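Notes on the Turkeo Two-Arm Kitchen Kit

This review concerns the two-arm kit supplied by Turkeo and offered in this country through Horrocks. It is written from the point of view of a small institution considering a purchase, and the opinions are mine alone. No payment was received from either firm.

The kit is sold in two forms. The basic form comprises the arms, the grippers and the control software. The fuller form adds a training service, under which the supplier prepares a set of handling tasks at its own premises and delivers them with the equipment. Our enquiry related to the second form, and the task we chose was the handling of bamboo steamer baskets, as used in the dining hall at Gutdale.

Steamers are a reasonable test of such equipment. The rims are round, the tiers sit closely on one another, and a firm grip in the wrong place will lift two when one is wanted. The supplier's handbook lists 63 prepared tasks, of which very few involve anything stacked. We therefore asked for the steamer work to be quoted separately, and the quotation ran to 1457 pounds, including delivery to Kananley.

Steamer work with the two-arm kit: yellow-rimmed baskets on the taped grid.

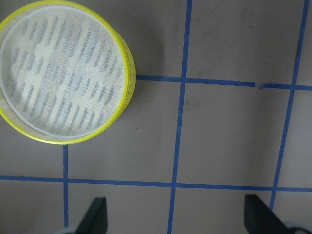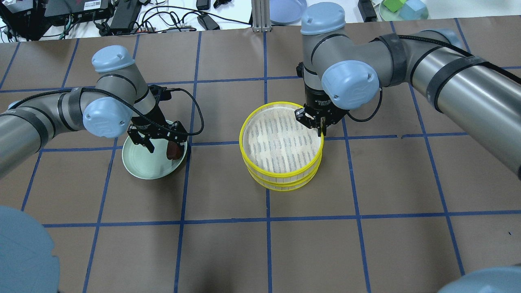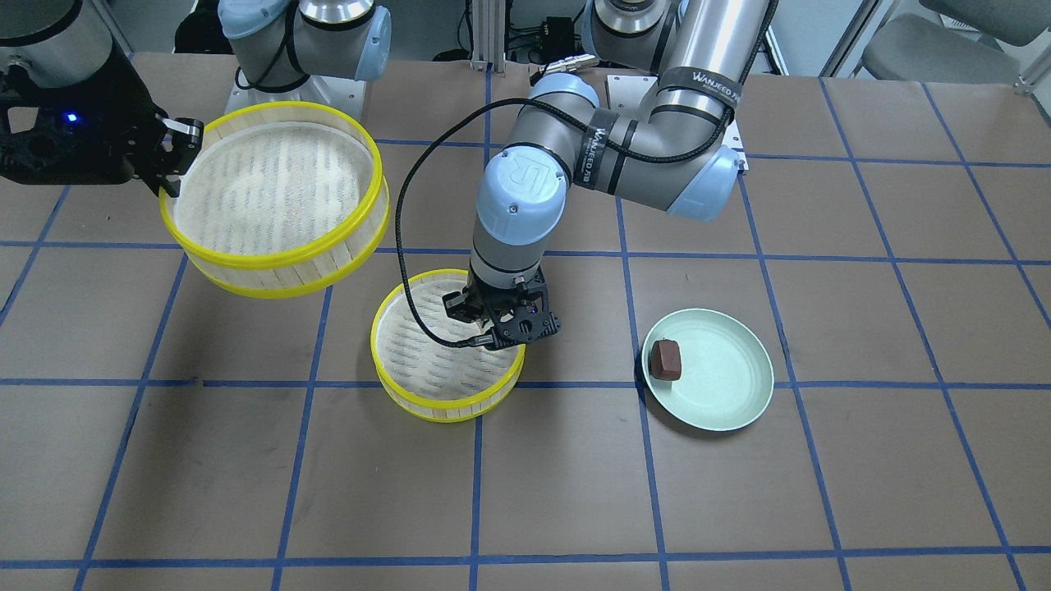
Horrocks takes a different view of the separate quotation, and wrote to me that stacked items require a good deal more preparation than single ones, that the charge is made once only, and that a customer who later adds a second size of basket would not be asked to pay it again. I accept the last point, which ought to appear in the printed terms. At present it does not.

The written material is otherwise sound. The handbook is clear on daily checks, and the section on stopping the arms in an emergency is placed at the front, where it belongs. The section on gripper pads is thin. It recommends replacement after 1000 hours of use but gives no price for a new set, and my enquiry on this matter has not yet been answered.

Two further matters should be settled before an order is placed. The first is floor space, as the table must be approached from all sides for cleaning. The second is the support agreement, which covers telephone advice during office hours only. A kitchen begins work at six in the morning, and an agreement starting at nine is of limited use to it.

I have asked for revised terms on both points and expect to receive them in April.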